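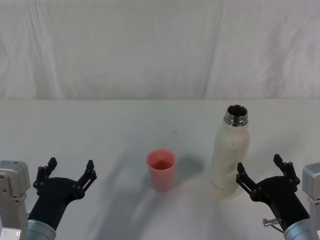 Two things to drink out of

I have been trying to own fewer cups. I know that sounds like a small ambition for a grown woman, but if you had seen the cabinet to the left of my sink last November you would understand. Every time I opened it I had to put one hand up in case something came down. There were travel mugs with no lids and lids with no travel mugs, a set of tall glasses from my aunt that I was afraid to use, and a stack of plastic tumblers left over from when my nephews were small and came to stay for weeks at a time.

So one evening I took everything out and put it all on the kitchen floor, and because I am the kind of person who has to know, I counted. Sixty-seven. Sixty-seven things to drink out of, in an apartment where two people live! Reto came in for a glass of water, looked at the floor, and went away again without one.

It took me most of the winter to get it down to a number I can live with, and I won't go through all of it (the tall glasses went to my cousin Yaneth, who loves them and puts them in the dishwasher without a second thought). But I did want to write about the two I reach for every day, the little pinkish-red tumbler and the white bottle with the metal neck, seeing as Annick Hawthorne wrote to ask me what I had kept and I never gave her a proper answer.

The tumbler is one of the nephew cups. It came from Meijer, I am fairly sure, in a pack with several other colors, and it is the only one that made it through. It's just a plain plastic cup, a bit wider at the top than at the bottom, and the color has gone soft over the years to something close to salmon. I keep it on the bathroom shelf at night and by the kettle in the daytime, and I take my vitamins with it, and if I knock it off the counter it bounces. I can't say that for anything my aunt gave me.

The bottle is a different story – I paid real money for that one. I had been buying cheap bottles and losing them for years, and Andri Lehner at work finally told me to spend a little more and see if I'd take better care of it. Well, I did, mostly. I've left it at the dentist once and on the bus once, and both times I went back for it, which I would never have done for the old ones. It has a scuff near the top and the finish has gone a bit blotchy, and there was some small printing down by the base that I can hardly read anymore. I don't mind any of that. My mother's good saucepan looked far worse and she cooked in it every day of her life.

What I do mind is the neck. The metal threads collect all kinds of things if you let them, and for a long time I did let them. I used to rinse the inside, screw the cap back on and think I'd washed it. Then I noticed a smell, sort of like a wet penny, and went looking with an old toothbrush. I'll spare you. Now the cap comes off every night and stays off until morning, and the bottle stands open next to the dish rack so the air can get down inside. Once a week I put in a spoonful of baking soda with warm water and leave it while I do the floors, and I go over the threads with the toothbrush and a drop of dish soap.

The tumbler gets the baking soda too, just a pinch on a damp cloth, for the tea line. Don't use the scratchy side of the sponge on old plastic, by the way. I ruined a yellow one like that, it went all cloudy and every bit of tea stuck to it afterward.

Annick, you also asked about the guest mugs. We kept six, and they are on the high shelf where the blender used to be. The blender is another post, and Reto would like it known that he is against getting rid of it.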